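Subject: Re: [kitchens] Marble counters, worth it?

On 11 February 2022 a member in Sinholm wrote:
> The Datholm showroom says their marble is sealed for life, and that 500 dollars extra for
> the "Vosia finish" means lemon juice won't touch it. Has anyone lived
> with it? We cook every day.

Sealed for life — whose life? I've had white marble for 13 years and I've heard that line from two different shops. Sealer slows down a stain. It does nothing for etching, and lemon juice etches. Ask them to put it in writing and see how fast the smile goes.

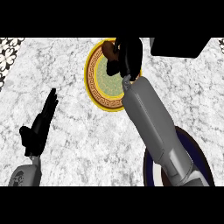

Page last changed: 11 February 2022

Soft gray veining like that does hide a lot, I'll give them that much. A dull ring under a glass still shows up when the light comes in low.

Before you pay the 500, ask for an offcut. Leave half a lemon on it overnight, cut side down. The Bošković yard gave me one for free last August, and it told me more than the brochure did.

I'd also want to know what "finish" means. If it's honed stone with a new name, you can get that anywhere.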